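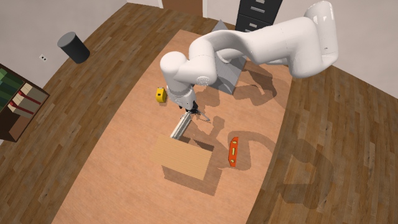

Modelling your bench before you bolt the arm down

Quick one, writing this between jobs. Assumes you've got an arm, or are about to have one, and a table you don't want to put holes in twice. We did ours in sim first at the Pemavgate shed and I'd do it that way again.

What you need

A physics sim that does contact properly. Any of the free ones.
The URDF for your arm. Check the gripper's in it, ours wasn't and had to be added as a seperate file.
Tape measure, spirit level, kitchen scales.
An arvo. Maybe two.

Step 1. Measure the table, then measure it again

Ours is the big round-ended timber one from the old meeting room. Height first, floor to top, at both ends. Old tables sag. Then length, then width at the widest bit. For the curved edge I taped butchers paper on top, ran a pencil round underneath and took a photo of the paper flat on the floor. Trace that in any drawing program, scale it to the length you measured, extrude. Done.

Don't bother modelling legs unless the arm can reach them.

Mesh came in at 2000 triangles, heaps for a tabletop. For the collision shape use a few plain boxes. Curved collision meshes made everything jitter and I lost an evening to it.

Step 2. Place the base

Far end of the table in our case, so you can stand at the near end and work. The mounting plate is a Grarkley blank, flat grey thing. Model the plate as well as the arm – I skipped it first go and the forearm went straight through where it was going to be.

Base origin in your URDF is probably the underside of the bottom flange. Probably. Open the file and look. If the arm is floating or half sunk, that's your problem right there.

Set the base as fixed. Sounds obvious. If you forget, the whole lot tips over the second you hit play and it's quite funny the first time.

Step 3. Reach check

Before adding any objects. Put a marker where you want the middle of your work area. Ours is 465 mm out from the base centre. Then the furthest point you care about, 873 mm for us, and ask the IK for a pose at both with the gripper pointing straight down.

If the far one only solves with the elbow dead straight, move the base closer or shrink your work area. You want some bend left in it. Straight arm = jumpy wrist.

Then swing it from one to the other, slowly, and watch the elbow. The gripper will be fine. It's the elbow that gets the shelf, the wall or you.

Step 4. Put the room in

Walls, door, filing cabinet, bookshelf, bin. Plain boxes with a colour on them if you're in a rush. I used free models as it makes the camera view easier to read, but the arm doesn't care.

Door matters most. Model the swing of it too, not just closed. If someone opens it mid-move where do they end up standing?

Step 5. The objects

Start with junk you actually own so you can compare later. I went with a pale wooden box, a metal bar, a yellow tape measure and an orange spirit level. Gives you a chunky one, a long awkward one and a couple of odd shapes.

For each:
Weigh it on the kitchen scales. Type in the real mass. The default mass is nearly always silly.
Collision shape as a box or a cylinder. For the spirit level, one box.
Drop it from just above the table and let it settle. If it never stops wobbling, your contact settings are off or the shape is poking into the timber.
Save the settled pose and start every run from there.

The bar's the hard one. Anything long and thin wants to pivot in the fingers if you pick it up off centre, and in sim it'll pivot more than you expect or not at all depending on friction. Grab at the balance point while you're learning. Then try the ends and swear at it.

Step 6. Gripper settings

We've got the Hsu fingers, slim ones. Friction on the fingertips, friction on the object, both need setting. Sim usually combines the two somehow and the docs will tell you how, page nobody reads. Read it.

Too much force and the object shoots out like a watermelon pip. Too little, slides. Start low and creep up until the box lifts clean, then test the bar with the same number.

Open the fingers wide before coming down. Come down vertical. Close. Wait a beat. Lift. That pause fixed more failed picks for me than any tuning did.

For turning the wrist I do 90 degree steps only until the straight picks work. In-between angles later.

Step 7. Lights and camera

One strong light, shadows on. Gripper shadow on the tabletop is the quickest way to judge height when you're driving by hand, much better than the number in the corner. Put the camera high and at the near end, looking back toward the base, so the wrist isn't hiding the thing you're picking up.

If the arm's own shadow covers half the table and you're training anything off the camera, move the light between runs. Real shed lighting changes all day anyway.

Step 8. Now go and drill

Print the base position with dimensions from two table edges. Mark up. Put the actual spirit level on the actual table, both directions, and shim the plate before tightening anything. Clamp the plate first and do the reach check for real – slow speed, hand on the e-stop, nobody else in the room.

Then bolts.

Stuff that went wrong

Units. One mesh in millimetres, everthing else in metres. Bin the size of a building.
Joint limits missing from the URDF. Arm folded through itself, looked fine on the graph.
Box fell through the table. Time step too big. Halve it.
Arm sagging at rest. Gravity on, controller gains too low.
Bar stuck to one finger after release. Contact margin, turned it down.

Files

The table mesh and plate are on the shared drive at Pemavgate under bench-sim, grab a copy, don't edit the original. The Skuvton crowd have a version with a square table if that's closer to yours. Will add the gripper config once I've cleaned it up, it's a mess of commented-out lines at the mo.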